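Our report looks at how much water a student kitchen uses in March. We read the meter at Plonbridge Hall before and after each dinner.

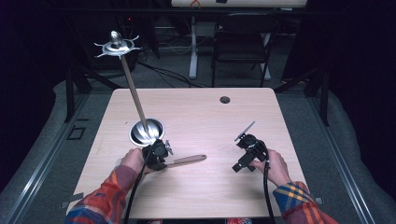
2. METHOD

Residents cooked in 2 groups of 30. One group washed up under a running tap, the other in a filled sink. 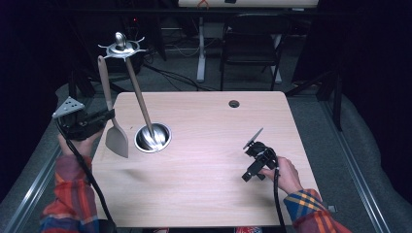
3. Results

The running tap group used almost 3,000 liters over the month. The filled sink group used 400 liters less,

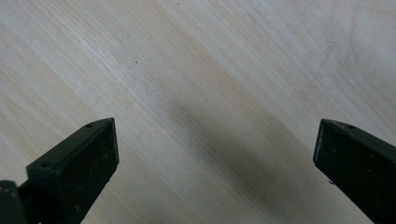 but they also skipped more dinners, so the gap per meal is smaller than it looks.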